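Kevbridge Prop Kitchen: Gallery, Table Two

This page covers the small items kept for tabletop work at Kevbridge. The full list holds 120 entries and is maintained by Domnica Toma. Item numbers follow the shelf order, so gaps in the numbering mean that something has been retired or moved to the Gillo room.

Items are grouped by type: vessels, packaged goods, and play food. Each group has its own shelf and its own label color. Sizes are given in the printed list and are not repeated on this page. Larger pieces, including the Cluketti trays, have a separate gallery.

Surfaces matter more than most people expect when they pick items from the list. Glossy plastic and bare metal both throw back the overhead lights, and the rings on a can end will show bright at nearly any angle. For matte items, see the Ismail shelf. 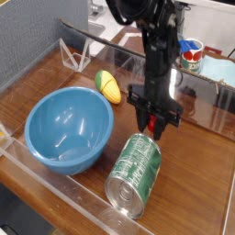 Table two: blue mixing bowl, toy corn, green can on its side.

Bowl, item 20. Light teal-blue plastic, rounded rim, narrower base. Wash by hand and dry with a soft cloth. Scouring pads dull the inside, and two earlier bowls were retired for that reason.

Corn, item 90. Play food, yellow with a green husk section at the top. The kernels are molded into the surface and hold dust, so use a soft brush — a damp cloth does not reach between the rows.

Can, item 512. Dark green label with small white print, silver metal end. Store it upright. On its side it can roll, and the label scuffs first along the seam. Do not peel or replace the label without a note in the list.

The tabletop is wood, with clear acrylic panels at its edges. Wipe the acrylic with water and a lint-free cloth only. Glass cleaner leaves a haze on it over time.

Returns go to the shelf with the matching label color, not to the nearest free space. Damaged pieces go in the gray bin by the door with the item number on a slip of tape. The next shelf check is in February.

Page last revised Tuesday, December 24, 2024.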